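Letham Takeout Counter Set

Item 1704
$49 per set
Sold by Prekport, packaging for small bakeries and coffee counters

Paper shopping bags with cord handles, white paper cups with black lids, molded pulp cup carriers and paper-wrapped straws, packed together in one carton. The set is meant for a counter that sells coffee and baked goods to go and doesn't have the storage for a full case of each item. Everything in it can also be reordered separately.

The bag is the main piece. It opens at the top and stands up without being held, so you can set it on the counter and fill it from above with one hand while the other works the register or the tongs. Put flat boxes in first, then paper-wrapped items on top. 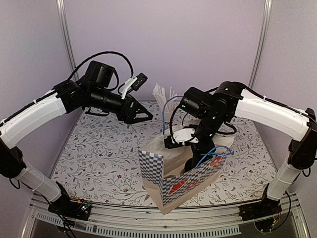 What's in the carton

Paper shopping bags, bakery print
White paper cups
Black plastic lids to fit the cups
Molded pulp cup carriers
Paper-wrapped straws

Bags ship flat, banded in bundles. Cups and lids ship nested in sleeves. The carriers are stacked at the bottom of the carton, so open it right side up and lift the sleeves out before you pull on anything brown.

The cups

The cups are white with the word GOOD in bold black letters. There is plenty of blank white left on them for a sticker or for writing an order with a marker. Use a dry cup for this. Ink smears on a cup that has been sitting under an iced drink.

Lids are black with a raised rim and a small opening to drink from. Press down in the middle of one side, then run your thumb around the rim until the lid is seated all the way. If it rocks, take it off and start over. Pushing harder on a crooked lid usually bends the rim of the cup.

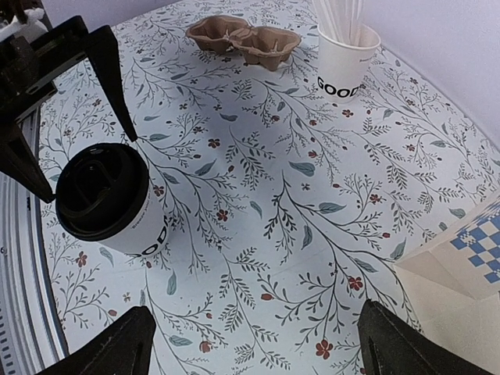

White cup with black plastic lid, with a molded pulp carrier at the back.

The lids fit only the cups in this set. We get asked whether they work with the Gál cups we also sell. They don't. The Gál rim is wider.

The carriers

The carriers are plain brown molded pulp with no print. They have rounded wells and a raised part in the middle. Expect small differences in color and edge from one to the next, which is normal for this material and not a reason for a return. Pulp softens if it sits in water, so keep the stack off a wet counter and away from the sink.

Load cups on opposite sides when you aren't filling every well. A carrier with all the weight at one end will tip when it is picked up. For longer trips, put the loaded carrier into a box with a flat bottom. We don't recommend putting full drinks in the shopping bag.

The bags

The front has blue and white checks with red bakery drawings on them: a croissant, a doughnut, a pretzel and a round pastry with a lattice. A plain band runs along the bottom, and that is a good place for a shop stamp or a label. The inside is off-white and unprinted.

Each bag has 2 blue cord handles. They come tucked down inside the bag. Pull both up and out before filling, or the front one ends up under the food and you have to unpack to get at it. If the top edge is creased from shipping, fold it outward along the crease once and then stand it back up.

To set up a bag:

Slide a hand in to the bottom and push the corners out.
Stand it on the counter with the print toward the customer.
Lift both handles clear of the opening.

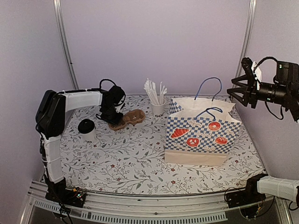 Bags can be opened ahead of a busy morning, but leave most of them flat. They take up a lot of room once they're open and the top edges get bent when they are pushed together on a shelf. A dozen open bags is enough for most counters between 7 and 9 a.m.

The straws

The straws are individually wrapped in white paper. There is no dispenser in the set. Most customers stand a bunch in one of the cups and leave it near the pickup end of the counter. A cup full of straws is top-heavy and falls over easily, so put it against a wall or drop a few clean coins or a flat glass weight in the bottom first. Don't pack the cup so tight that the wrappers tear when one straw is pulled out.

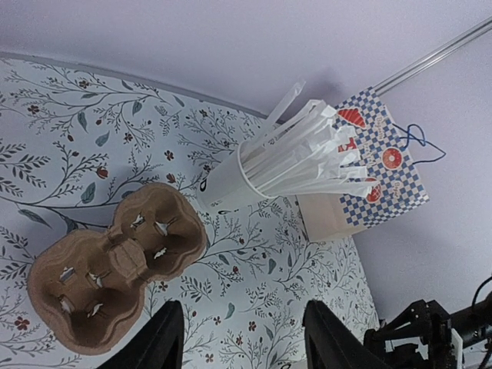

Wrapped straws should be stored dry, in the sleeve they came in, until you need them. Once a wrapper is open at the end, throw the straw out or keep it for staff.

Storage and cleaning up

Keep the carton closed and off the floor. The printed bags fade in direct sun, so don't use the front window as a shelf. Empty carriers and clean bags can go in with paper recycling in many towns. Check your local rules for the cups and lids.

Customer notes

"We use these for Saturday-size orders all week now. The bags stand up well and the band at the bottom takes our stamp. I'd like a smaller bag for single pastries." Innes Lindsay

There is no smaller bag in this print at present. The closest thing we carry is the Irketti pastry sleeve in plain white.

Ordering

Limit of 2 sets per order at the listed price. For more than that, write to the Prekport order desk and ask for case pricing. Damaged cartons should be reported before the sleeves are opened. Opened sleeves of cups, lids or straws can't be returned.

Orders placed in December may take longer to leave the warehouse.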